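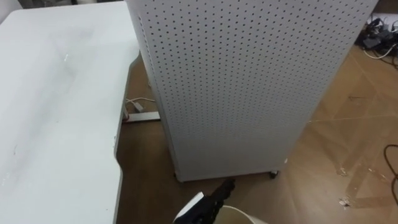
Platthorpe, Mar 14, 2025
Workshop notebook, posted by the bench keeper

Moved on to the pegboard cabinet question again. The tall white one on casters, perforated on the sides, next to the big white desk. The Rusard catalog calls this type a "mobile storage wall" and I remain unconvinced that it stores anything. What it does is offer a lot of small round holes and leave the rest to you.

Claims I was given when we agreed to take it:

1. It rolls, so we can get behind it to clean.
2. Hooks go on any face, so the drawers can be thinned out.
3. It divides the desk from the walkway.

On 1. It rolls, yes. Tried it empty and it went easily enough over the wood floor. Then I loaded it the way people here will load it (clamps, the heavy squares, two boxes of fixings) and it wanted to steer itself. Small casters, tall box. I would not push it from above shoulder height with anything on the hooks. As for cleaning behind it, the foot of the desk runs along the floor in that gap and so does a white cable with a little plug on it. Rolling over a cable every time we sweep is not an improvement on not sweeping. The cable needs to go up under the desktop before anybody moves that cabinet for real. I have clips. I had clips in the fall too.

On 2. Hooks. The Basetti hooks we already own do not fit. The pegs are a hair too fat and you can get them started with a mallet, after which they stay forever. Fodor sells a thinner one, pack of 100, and those went in fine, but they lift out when you take a tool off in a hurry. Got three on the floor before lunch. Somebody will say "use the locking kind." The locking kind costs more per hook than some of what we would hang on it.

Weighed the hook load with the luggage scale, in ounces, one hook at a time, pulling straight down. First hook let go at 166. Second one, same pack, same row, got to 327. That is not a spread I can put on a label. I am writing "light tools only" on a piece of tape and will redo the test when I have a better way of pulling that doesn't involve me leaning backward.

On 3. It does divide. The desk has that curved notch in the edge, where the top gets narrower, and the cabinet standing beside it leaves a pocket that is too narrow to stand in and too wide to ignore. Things will fall in there. Pencils first.

Desk surface, while I'm at it: scuffs and a grayish streak through the middle of the top. Dish soap did nothing to the test patch. Melamine sponge took one smudge off and left a shinier place, which I like less than the smudge. Stopped there. I am told the finish is "scuff resistant." The matte ones always are, on paper.

Price of the second cabinet, if we get one to match: 685 with casters. I'd want to see this one used through April before spending it. My guess is that by then it will hold aprons.

To do
- clip cable up
- tape label on cabinet
- send the Basetti hooks over to the paint room, where the board has bigger holes
- ask Rusard whether locking casters can be swapped in, and get an answer in writing this time
- put heavy squares back in the drawer

Contact: workshop desk, Platthorpe | Copyright the workshop, all notes | Back to top

Comments (3)

drawerperson
The aprons thing is unfair. We had a pegboard at my last place and it held exactly what it was meant to for years. You do have to draw the outlines though.

m_bench
Try the Fodor hooks with a dab of hot glue on the lower peg. Ugly but they quit jumping out. Peels off later if you're patient.

northshed
Did you pull from the tip of the hook or close in to the board? If you didn't mark it, that could be your 166 right there.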